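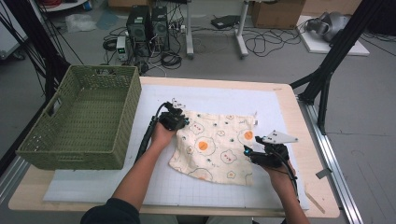

Trevor Lockwood wrote on Friday:

> I have been through the old posts on folding and can't find one that deals with
> muslin squares by themselves. It is nearly all sheets and shirts. We have a
> drawer of them here from when the grandchildren were small and another lot
> arrived in the spring, and whatever I do they come out as parallelograms. I
> iron them, I pull the corners, I put them away, and a week later the pile has
> slumped and I can't get one out without three coming with it.
>
> Three questions.
>
> Does anyone iron theirs, or is that a waste of time?
>
> Quarters or thirds?
>
> What do you keep them in? My wife would like the drawer back.
>
> Trevor

Trevor,

I will take these in order, with the warning that I fold a lot of these and have probably got set in my ways.

Ironing. I gave it up years ago for this sort of cloth. Double gauze is meant to be crinkled and it goes back to being crinkled whatever you do. If you iron it hard it comes out bigger than it went in, and it also comes out uneven, which may be where your parallelograms are coming from. You push the iron along one way and the weave goes with it. Take them out of the machine while they are still damp, give each one a good shake by two corners, then turn it and shake by the other two. Dry flat if you have the room. If you must use a line, peg along a whole edge and don't hang them from one corner. I did that for a long time and had a whole batch with one long ear.

If they are already out of shape, wet them again and start from there. Pulling at a dry one does very little.

Squaring up. You want something with straight lines on it underneath. I have used a tablecloth with checks, and before that the kitchen floor tiles. A mat with a printed grid is easier on the back, as you can have it on the table and sit down to it. Lay the cloth out and hold down the top left corner, then ease the right-hand edge out until it runs along a line. Then do the bottom. Don't try to get every wrinkle out, you are only looking at the edges. If the cloth has a label, put it in the same place each time. On the one with the fried eggs and the cats the tag comes out at the top right corner, so top right is where I start with all of them now, and the printed side ends up facing the same way all through the pile.

Some cloths are simply not square. The Grarkisau ones never were, in my experience. I had order 342 from them, which was plain white, and every cloth in it was longer one way than the other by the width of my thumb. You can tug those all evening. Fold them so that the odd bit is inside and forget about it.

Quarters or thirds. It depends on the depth of what they are going into. Quarters is quicker and is what most people do. The trouble with quarters in muslin is that you end up with one soft thick edge and three loose ones, and the pile leans towards the loose side. I think that is your slump. I do it in half, then in half again the same way so there is a long strip, and then the strip in thirds with the last third on top. It makes a thick little block and it will lie still when you put it down.

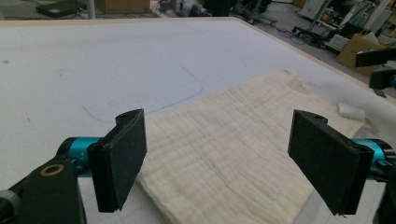 Cream muslin, folded. Note the lip along the left-hand edge.

The lip is nothing to worry about. Gauze won't crease sharp like a cotton sheet, so there is always a bit of a roll where it turns over. If it bothers you, put the lip side down in the pile and the weight of the others will flatten it by the next day. What you should not do is press it down hard with your palm and slide. That shifts the top layer and you are back where you began. Press straight down and lift straight up.

As to marks, old muslins carry them and they will not all wash out. I have plenty with pinkish or greyish patches that have been through everything. I soak overnight in the plain Kadar powder and whatever is left after that stays. Fold so the mark is inside if they are going to someone else. For my own I don't bother.

While I am on that, Tove Lauritsen asked back in July about fabric softener and I don't think she ever had an answer. Leave it out. It makes gauze slippery and it won't hold a fold at all. It also stops them soaking anything up, and soaking things up is what they are for. 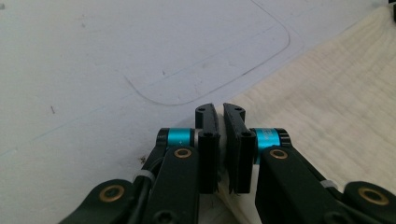 Back to the pile. I would not go higher than eight or so, whatever the container. Past that the bottom ones spread. If you have more than eight, make two piles side by side and they will prop each other up. Or stand them on end, like files, with the fold upwards. This works well in a basket and badly in a drawer, where there is nothing to stop them falling over once you have taken a few out. A book-end helps if you are stuck with the drawer.

Which brings me to what to keep them in. A rectangular open basket, the plastic sort with a lattice side, is about the best thing there is. Air gets through, so if one has gone in slightly damp it won't smell. You want a handle cut into the end so you can pull it off a shelf one-handed. I have seen the Woldemariam wire ones recommended on here, but the wire ends catch in gauze and you will have pulled threads all over. Whatever you buy, run your hand round the inside first. Moulded plastic sometimes has a rough seam along the rim and that will snag as well. A nail file takes it off.

Measure the basket before you settle on quarters or thirds, and fold to the basket. Doing it the other way round costs money.

One more thing, if any are going in the post. The parcel I sent up to Rarnach came to 475 grams with the paper, and that was folded flat and tied with tape. When I rolled them they took up far more room and arrived looking like bandages. Fold, stack, tie both ways, and put the softest one on the outside.

If you try the thirds and it still slumps, write back and say what size yours are. The big swaddling ones want an extra fold at the start and I have left that out here.

Has anyone found a way of keeping the corners from curling on the very thin single-layer kind? Mine curl after the first wash and I have never cured it.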